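Gavia House — Communal Kitchen and Serving Room
Household Safety and Hygiene Checklist, with Inspector's Comments
Period covered: August
Inspector: Nayeli Palomino
Accompanied by: Kiros Beyene, house supervisor

Ratings used: S (satisfactory), A (attention needed), U (unsatisfactory, correct before next use), N/A (not applicable).

1. Entry and floors

1.1 Doorway clear to full width — S
1.2 Floor dry and free of grease — S
1.3 Mats flat, no curled corners — A
Comment: The mat at the sink has begun to lift on one side. It should be turned or replaced. A mat of the same size is held in the linen closet and may be used.
1.4 Exit sign lit — S

2. Cooking area

2.1 Burners and knobs clean and in working order — S
2.2 Range hood filter cleaned within the month — U
Comment: The cleaning log has no entry for the filter in either of the past two months. The filter was removed during the inspection and found to be heavily coated. The range is not to be used for frying until it has been washed and the log signed.
2.3 Fire blanket in place and reachable — S
2.4 Extinguisher gauge in the green — S
2.5 Oven mitts free of holes — A
Comment: One pair discarded at inspection. Mr. Beyene will issue a new pair.

3. Cold storage

3.1 Refrigerator at or below 40°F — S
3.2 Raw items stored below cooked items — S
3.3 Containers labeled with contents and date — A
Comment: Labels were present on most containers, but several carried a name and no date. Residents are reminded that both are required. Undated food may be removed by the supervisor at the evening check.

4. Serving table and dry food containers

4.1 Table stable, legs locked — S
4.2 Tablecloth clean and laid flat — U
4.3 Cloth clear of the walking side of the table — S
4.4 Bread and dry food kept in lidded containers — S
4.5 Lids close fully and are free of cracks — S
4.6 Cords kept away from the serving surface — A

General comment on section 4: The serving table is used at breakfast and again in the late afternoon, and the cloth is intended to be changed between the two. The standard adopted by the house is that no food container is set down on a cloth that has not been shaken out or changed. 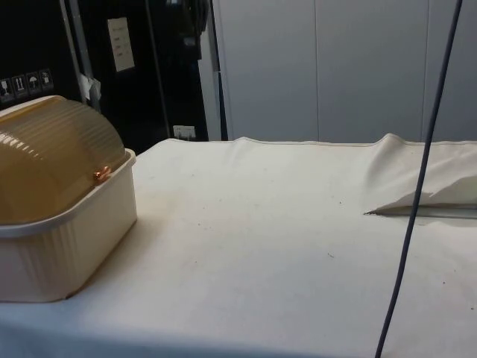 Tablecloths are the most frequent source of repeat findings in this room, and the rating at 4.2 follows from the condition of the cloth. A cloth that has gathered crumbs or other particles should come off the table before the next meal is set out. Small dark specks and bits of debris are scattered over the off-white fabric, most noticeably in the center and toward the right, and on the right side the cloth is bunched into a raised fold with a flat white piece of paper or fabric at it. Loose items of this kind are to be cleared before the table is laid. The dark cable hanging down on the same side accounts for the rating at 4.6 and should be secured well away from the food area. The cream container with the amber-yellow ribbed lid rests flat on the table and may remain in use, provided that the grooves of the lid are brushed at each washing.

5. Small appliances

5.1 Plugs and cords undamaged — S
5.2 Toaster crumb tray emptied — A
Comment: Emptied at inspection by Wilmer Tamayo. To be added to the daily task sheet.
5.3 Kettle free of heavy scale — S
5.4 Combined load on the counter outlet strip — A
Comment: The two slow cookers are rated at 700 watts each. They may share the strip with one another but not with the kettle or the toaster. A notice to this effect should be posted at eye level.

6. Cleaning supplies

6.1 Chemicals stored apart from food — S
6.2 Original labels intact — U
Comment: A spray bottle under the sink held a clear liquid and had no label. It was removed. Products may not be moved into unmarked bottles under any circumstances.
6.3 Cloths and sponges replaced on schedule — S

7. Waste

7.1 Bins lidded and lined — S
7.2 Hands washed for at least 20 seconds after handling waste (notice posted) — S
7.3 Recycling rinsed — S

Corrective actions

Item 2.2: wash filter, sign log. Responsible: Wilmer Yupanqui. Before next use of the range for frying.
Item 4.2: change cloth, clear loose items. Responsible: Kiros Beyene. Before next meal service.
Item 4.6: secure cable. Responsible: Kiros Beyene.
Item 6.2: check all spray bottles in the building. Responsible: Corina Crăciun.
Items rated A: to be completed before the next monthly inspection.

Copies of this checklist are kept in the supervisor's office and on the kitchen notice board. Questions about a rating should be put to the inspector in writing.

Related items
Laundry Room Checklist, Gavia House
Linen Rotation: Tablecloths and Dish Towels
Outlet Strips in Shared Kitchens: House Rules
Communal Kitchen Checklist, Parri House
Labeling Food in the Shared Refrigerator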